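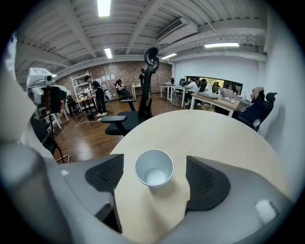
Skukamik - Ficha de puesta en marcha y mantenimiento de las pinzas manuales

Esta ficha recoge el procedimiento de montaje, comprobación y cuidado del par de pinzas manuales Skukamik con las que se recopilan las demostraciones del conjunto Drallaseck. Se dirige al personal que prepara el puesto antes de cada sesión y a quien deba sustituir una pieza. El agarre descansa en dos dedos curvos de color gris, cada uno con una almohadilla de malla negra en la cara interior; la pieza de referencia para todas las comprobaciones es un vaso de papel blanco, colocado de pie sobre la mesa redonda y situado entre ambas almohadillas. No se admiten otros objetos de referencia, ni siquiera de forma provisional.

Contenido de la ficha
1. Estado del documento
2. Preparación del puesto
3. Comprobación de las almohadillas
4. Marcadores y calibración
5. Cableado
6. Averías frecuentes
7. Registro y contacto

1. Estado del documento

Revisión de 22 de julio de 2023. Sustituye a la hoja de montaje anterior, que describía las almohadillas lisas y ya no es aplicable. Los episodios grabados con aquellas almohadillas se conservan en una carpeta separada y no deben mezclarse con los actuales.

2. Preparación del puesto

La mesa debe quedar despejada salvo por los vasos de la tarea. Las sillas se retiran lo suficiente para que el operador pueda rodear el tablero. El trípode con el equipo de cámaras se orienta hacia la mesa y se bloquea antes de conectar las pinzas; una vez bloqueado, cualquier desplazamiento obliga a repetir la calibración completa.

El operador trabaja de pie, junto al borde de la mesa, con una pinza en cada mano. Antes de grabar se abren y se cierran los dedos 12 veces sin carga. Si se percibe un roce o un retorno desigual, la pinza se aparta y se anota en el registro.

3. Comprobación de las almohadillas

Se presiona el vaso con ambas almohadillas y se levanta unos centímetros. El papel no debe deslizarse ni quedar marcado. La prueba se repite con la otra pinza. Las almohadillas se limpian con un paño seco al terminar la jornada; no se emplea alcohol, que endurece el adhesivo de fijación.

El cambio se efectúa cada 200 episodios, o antes si la malla presenta hilos sueltos. Las dos almohadillas de una misma pinza se sustituyen siempre a la vez. El adhesivo requiere unos 40 minutos de reposo con los dedos abiertos.

4. Marcadores y calibración

Cada pinza lleva un cubo blanco con marcadores fiduciales en blanco y negro. Las caras impresas no se tocan con los dedos y no se cubren con cinta. Un cubo con una esquina levantada se considera defectuoso aunque el sistema siga detectándolo: el error de orientación aparece después, al procesar los datos.

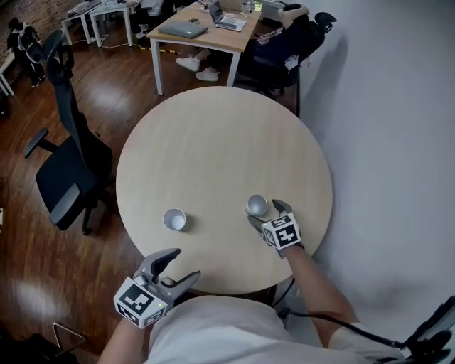

Puesto bimanual: las dos pinzas con sus cubos de marcadores y dos vasos de papel sobre la mesa redonda.

La calibración se realiza con las dos pinzas a la vista y los dedos abiertos. Se mantiene la postura hasta que el programa Jutley confirma ambos cubos. Si solo reconoce uno, conviene revisar primero los reflejos y la posición de los antebrazos, que con frecuencia ocultan una cara completa.

5. Cableado

El cable negro se deja caer hacia el lado exterior del operador, con holgura suficiente para alcanzar el extremo opuesto de la mesa. No debe pasar por encima del tablero ni enrollarse en la muñeca. Los cables que cruzan el suelo se conducen bajo protector siempre que haya zona de paso.

6. Averías frecuentes

Cierre incompleto: comprobar que no haya restos de papel en la articulación y que el tornillo del dedo no esté pasado de par.
Pérdida intermitente de señal: cambiar el cable antes de abrir la carcasa - en la campaña de noviembre casi todos los casos se debieron al conector.
Deriva de la apertura: repetir el cero con los dedos cerrados y sin objeto.

La apertura de la carcasa queda reservada al taller de Ahmadpour.

7. Registro y contacto

Toda intervención se anota con el identificador de la pinza, la pieza sustituida y el primer episodio grabado después. Los episodios sin esa referencia se excluyen de la publicación. Responsable técnico de la ficha: Vojtěch Pešek.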